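Equipment review: Multska touring ski binding
July 11, 2020
Reviewed for the Medach Ski Touring Association by Ottilie Prantl

The Multska is a binding for skiers who climb under their own power and descend on prepared or open slopes. It is made by Tarnico and sold at 589 euros the pair, brakes included. The Association tested two pairs over 27 outings, beginning in December.

On the climb the heel piece turns easily with a pole, and both lifting positions held firm. Release values were checked by Wekesa Massawe before and after the test period and had not changed.

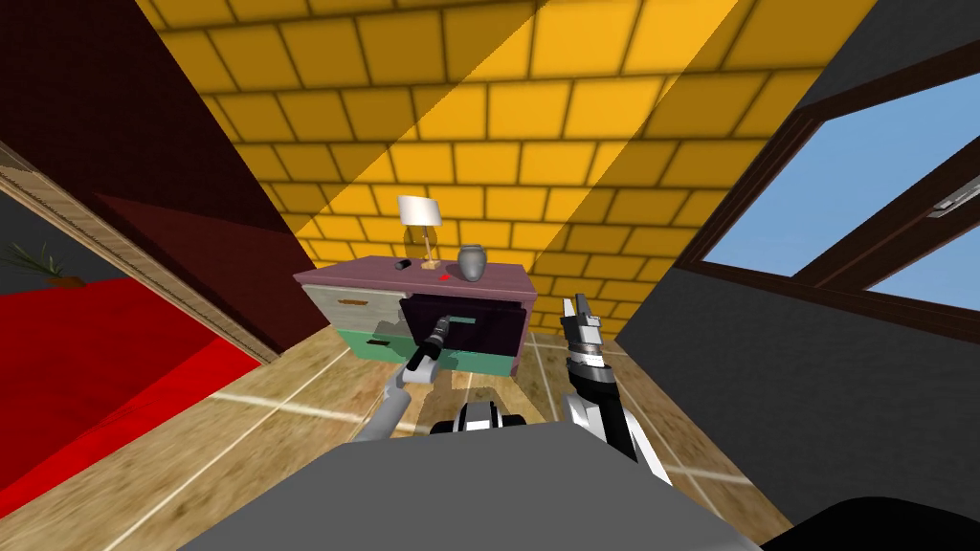 Dresser with lamp and vase against a yellow brick wall.

Stepping in demands some practice. The toe lever is stiff, and members wearing thick gloves found it awkward. The printed instructions do not explain how to adjust the heel for a different boot length, and this work should be left to a workshop.

The Association recommends the binding to experienced members. Beginners are advised to try a pair from the hire store first.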